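Dining room walk-round, Bech House, ground floor
Wednesday, before lunch sitting. Done by Kenna Lindsay, Lakmal Bhuiyan on the second half.

Fire door to corridor: OK. Closes on its own, bit slow.
Exit sign: OK
Extinguisher by hatch: in date, tag hard to read. Lakmal to ask for new tag.
Radiator cover: loose at window end. Still. Reported in November, ref 537.
Window catches: 2 OK, end one stiff. Oil it.
Hatch shutter: OK but dont let it drop
Sockets: OK. Cover plate missing behind trolley, taped for now, NOT a fix. Karthikeyan told.
Trolley brakes: one wheel not holding. Out of use til sorted.
Chairs: one with a wobble, taken out to store
Table legs: all tight
Table edges: no splinters. Old one by the hatch wants sanding again
Crockery: two side plates chipped, binned
Glasses: checked rims, all fine. Keep the Vukstead ones for adults only, too tall, they go over.
Cutlery: handles OK, one bent fork out
Water temp at hand basin: OK, Sachiko did this one
First aid box: short of small plasters. Order with next lot.
Floor: carpet edge lifting near the store, trip risk, marked. Fitter quoted 235, waiting on a yes.

Comments

Place settings. Yuzuki asked how we want tables left between sittings as it's been different every day. Knife on the left and fork on the right of the plate is how it's set on the striped mat, other way round from our card, so pick one and stick to it pls. Not a safety thing but it confuses the new starters. Short glasses are good, low and wide enough not to tip easy, but three in a row near the front edge is where sleeves catch them. Move back level with the plate. Same goes for anything else glass. Recheck next week.

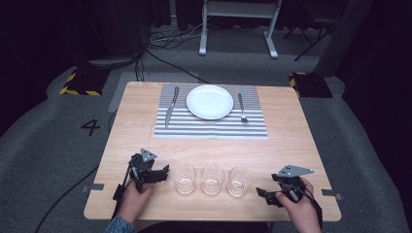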